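The Keeper of the Rules
A short story

When I came to Namix I was given a chair, a key for the bicycle shed and the rule book. The rule book was a grey folder with 34 rules in it, and the first thing my supervisor told me was that it was mine now. The woman who kept it before me had gone to Gremanero to work on a ferry line. She left some notes in pencil, mostly question marks.

I thought it would be an easy job. I had studied safety at the technical school in Wemau, and I liked rules. In my language the word for rule is the same as the word for ruler, the kind you draw lines with, and this is how I imagined my work. I would put the ruler on the paper and the line would be straight.

The room where the arms worked was on the ground floor. On most days there were four or five of us there, and I stood at the side with the folder. The task that autumn was the fish. The arms had to take a toy fish out of the water with a small net and bring it to a bucket. It is a game for children of three, and I had played it myself at the fair, badly.

Every attempt was recorded, and every recording got a mark, good or failed. The rules said how the marks must be given. Rule 6 said that the fish must not be pushed against the wall of the tub on purpose. Rule 10 said that hands stay away from the tub while the arms have power. Rule 21 was the one with most question marks. It said: "A failed attempt is kept, with its number, and the reason is written the same day by the person who saw it." 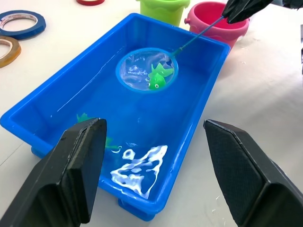 One green fish in the net, another still in the water.

I asked my supervisor why there were so many question marks beside this one. She was eating an apple over the sink.

"Because it costs the most," she said. "You will see."

I did see, in my second week. The engineer who trained the arms was a large, quiet man with a beautiful handwriting. He was never rude to me. But when a fish slid from the net back into the tub, his hand went to the keyboard before the fish had stopped moving, and the attempt was gone. He did it the way other people brush crumbs off a table. I think he did not know he was doing it.

I went home and practised the sentence in English in front of the mirror, as English was the language we all shared and it was the first language of only one of us. "Excuse me, I believe rule 21 applies." It sounded like a policeman in a film. I tried "Sorry, can we keep that one?" This was better, but in the room next morning what came from my mouth was a mixture of the two, and he had to ask me to repeat it.

"It was a bad one," he said. "The net was crooked from the start. There is nothing in it to learn."

"Then we write that," I said. "The net was crooked from the start."

He looked at me for some time. Then he wrote it, in his beautiful handwriting, and below it he wrote the hour, and we went on.

After this he kept them all, and the list of failures became long. It was not pleasant to look at. "Fish turned over at the rim." "Mesh folded." "Left arm late." "Do not know." I was proudest of the last kind. In the old lists there was not one "do not know", and I cannot believe that in all those months everybody had always known.

Then the visitors from Pomare told us they would come. Pomare paid for the fish, and for the arms, and I suppose for my chair. They wanted to see the numbers of September beside the numbers of the present month, and our present numbers were worse. The arms did not work worse. I had watched them every day and I would say that they were a little better. But in September the crumbs had been brushed off the table.

My supervisor called me to the corridor. She spoke low, although the corridor was empty.

"Is it written," she asked, "that the rule counts also for the report? Or only for the recordings?"

I had read the rule so often that I could see the staple. It said "kept". It did not say "shown". A person could keep a thing very well in a drawer.

I am ashamed of what I said. I said, "It is not written."

She nodded and went back to her desk, and I stood in the corridor with the folder. I had a good position with a contract until summer. My mother had already told the whole street about it. I told myself that I had only answered the question that was asked, and that I had read the text correctly — and I had.

The visitors came on a wet morning and hung their coats on the hooks where we usually hung the cables. They stood in their outdoor shoes at the table. The engineer gave power to the arms. I read rule 10 aloud, as I did each day, and a man from Pomare took his hand out of his pocket and then did not know where he should put it.

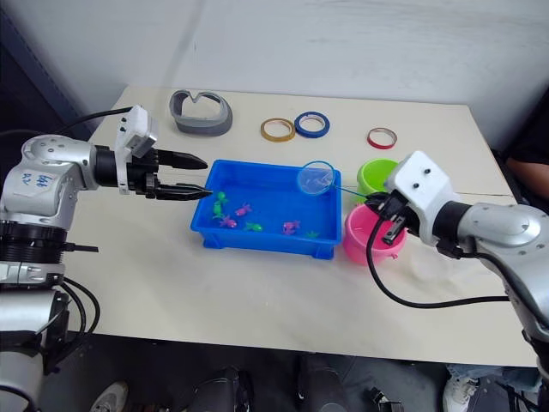
The net over the tray, with its handle in the right gripper.

The first attempt was good and they made a small sound, all together. The second was good also. In the third the net went down over the fish like a hat, and it pushed and pushed, and at last the arm lifted the net with nothing inside. One of the visitors laughed in a friendly way.

"Does it do this often?" she asked.

The engineer turned round to the screen. I saw his hand on the keyboard, and I thought, now it goes. But he only opened the list, the entire list, and moved to one side so that she could read it.

"This often," he said.

She read for a long time. She had glasses on a cord and she put them on for it. My supervisor was looking at the floor. The arms waited with their fingers open, and drops fell from the net.

"Here is written 'do not know'," the visitor said. "And here again. Who wrote that?"

"I did," said the engineer. "She made me." And he pointed at me with his pen.

I would like to tell that she praised us. She did not. She asked why the report in her bag had other numbers, and my supervisor had to explain it, and it took until lunch, and it was not nice for any of us. I said in front of everybody that I had been asked about the rule and had given a narrow answer. I did not know the English word "narrow" could be used like this. I had to search for it, and while I was searching they all waited for me.

They took the long list with them to Pomare. For two weeks we heard nothing, and we continued with the fish.

I used this time to repair the folder. I took out the staple and typed rule 21 again, with one more line: "What is kept is also reported." I showed it to my supervisor before I put it in. She corrected a comma and signed beside it, and I wrote November 2024 in the margin, in ink.

The old pencil marks I did not rub out. Next to rule 6 there is still one I cannot answer. How do you know if an arm pushes the fish against the wall on purpose? I asked the engineer, and he said he would think about it, and then the fish slipped and he reached for his pen.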